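Members' questions about the potting bench and the Harahap garden shed are answered on this page. Further inquiries may be directed to Iwona Grabowska at the front office.

## How does a member obtain a shed key?

Keys are issued at the front office against a signed form. Each key is numbered and remains the property of Harahap - it may not be copied or lent.

## May items be left on the marble bench?

Potted plants may remain at the back of the bench. Keys, gloves and tools are to be put away at the end of each visit.
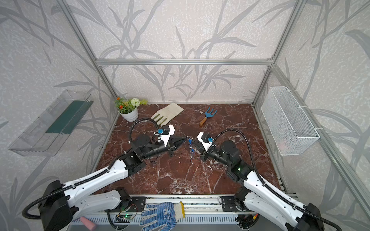 *The marble bench, with a potted artificial plant at the back left.*

## Are gloves and hand tools provided?

Yes. Work gloves and hand forks are available to all members and need not be reserved. Stained gloves may still be used; torn gloves should be handed in at the office. 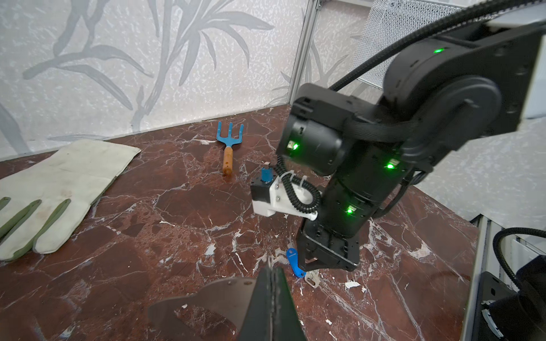 Forks with wooden handles should be wiped dry before storage and must not be left standing in water.

## What is the charge for a lost key?

The replacement charge is $21. A key that is found and returned within 90 days will be refunded in full.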